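Collecting button-press demos with a hand-held gripper – how much variety is enough?

Posted in Learning from Demonstration
Asked by drelten_dave, November 4, 2019

Hello everyone, and thank you in advance for reading what I suspect is going to be a long one. I'm gathering demonstrations for a small policy that is supposed to press the buttons on a power strip. We use a hand-held gripper with a camera on it, so a person does the task and the recording becomes the training example. So far I have 405 episodes, all with the same white strip on the same pale tabletop, and my plan was to stop at 600.

The trained policy gets to the strip nicely every single time, and then it picks the wrong button, or it comes down between two of them and sits there looking pleased with itself. I keep the fingers closed for the whole episode and push with the tips. My labmate thinks I should open and close them at the start so the model sees that the width signal means something. Is she right? And do I need more episodes, or different ones? I've gone back and forth on this all week and would love to hear from anybody who has done a pressing task.
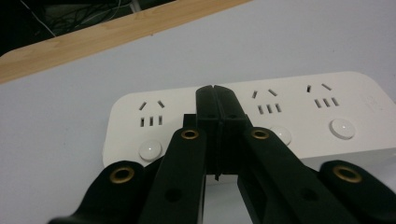 Photo: drelten_dave / Vornlow bench, shared with this post

In case it helps, every outlet group on my strip has its own round white button below it, and they run in a line along the long edge. White buttons on white plastic, I know. I can swap in another strip if people think the contrast is the trouble, but I'd rather hear some opinions before I throw away two weeks of work!

Catrin Ifans
Please don't throw anything away! I did a very similar job last February with a panel of light switches, and I went through the same misery, so let me tell you what helped us.

First question: how does the policy know which button you want? If your 405 episodes are a mixture of left, middle and right with no label on them, the model is being asked to guess, and landing between two buttons is just what I would expect from some training setups, because it ends up averaging the choices. Go back through the recordings and tag each one with its target. It's dull work, but put on some music and it goes faster than you'd think. Then feed that tag in as part of the input and retrain before you record a single new episode.

Second, look at your own hand in that photo, so to speak. The fingers and the arms beside them cover a good part of the button row once you are over the strip, and the middle button is half hidden behind one of the arms. So the view from up close can't settle much by itself. Give the model a bit of history, and begin each episode far enough back that all the buttons are in view, then pause for a moment before moving in. We added 19 slow approaches per switch and the difference was plain to see.

As for the fingers, I would leave them closed. If the task never needs them open, that's a perfectly good thing for it to learn. Your labmate has a point if you want to share this data with a grasping task later on – in that case, record the opening and closing as its own set.

Only after all that would I worry about variety. Turn the strip, slide it toward the edge of the table, change the lamp. I'd take 5 episodes in each of many positions over a great pile in one spot.

warotix_user
more data. 600 is nothing. also try a black strip

James
Mostly agree with Catrin, especially about the labels. One thing to add: check the timing between your camera and your pose tracking. Ours was off by a few video frames, and for picking up cups it made no difference at all, but for buttons it was enough to miss. Tap the table sharply a few times with the closed fingers, then compare when the tap shows up in the video with when the height stops dropping in the pose log. If they don't line up, you can shift one of them afterward and keep all your episodes.

I wouldn't change to a black strip unless that's what you plan to press in the end. White on white is hard, but the rims and shadows give it something to go on, and mixing strips now will make it tougher to tell which fix did the work.

drelten_dave
Thank you both so much. There are no labels at all, I'm embarrassed to say – we simply pressed whichever button we felt like. I'm starting on the tagging tonight and will try the tap check in the morning before anyone else needs the bench.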